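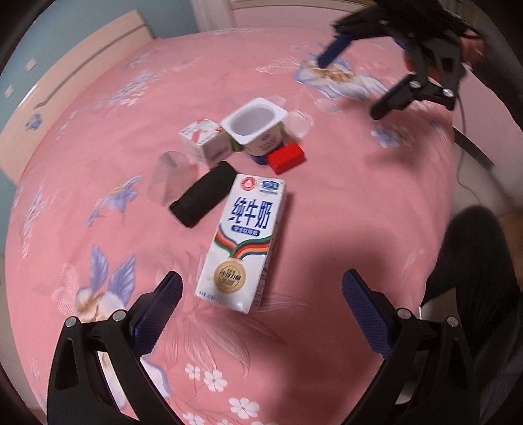
Friday, May 19, 2023

I told myself I'd do the bedroom before breakfast and it is now well past two. In my defense there was a phone call in the middle (hi Mom) and also I sat down. Sitting down is fatal!

So, the bed. I eat in it, I read in it, I work in it when my back is being awful, and everything I bring with me just stays. Milk carton, yogurt cup, a clear plastic cup, little box, all of it camping out on my pink floral sheet. I love that sheet, by the way. I got it in March from a tiny shop called Trindade and it's been through the wash so many times already and the flowers still look great.

My friend Charalambos Xenos swears by a timer. He sets it for 2 minutes and only does one surface, and if he feels like stopping when it rings, he stops. I tried it on the bed and kept going, mostly out of spite. Milk carton first, since old milk is the one smell I can't sleep next to. Then the small stuff, then a good shake of the sheet out the window, sorry to whoever lives downstairs.

I did have to move the bin, which normally lives by my desk. On the tile next to the bed I can just reach over, and I think it's staying there. It's round, white and silver, and it has a yellow ducky sort of face up on the inside of the rim that cheers me up more than a trash can should.
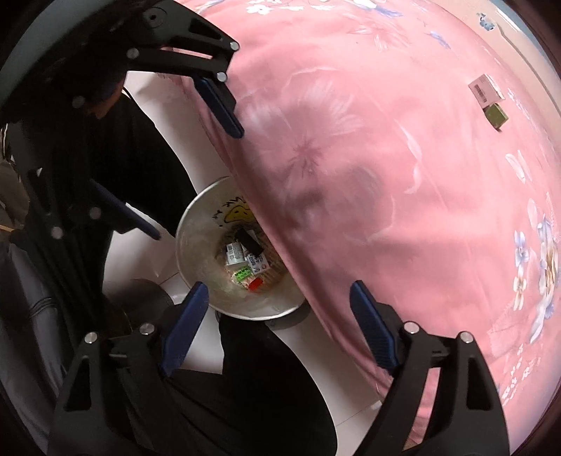 What's left for the weekend

The nightstand drawer, ugh. Under the bed, double ugh. I also want to wash the pillows, if I can work out whether they're the kind you can wash. The tag says 60 and then a lot of little triangles. If you know about triangles, please leave a comment.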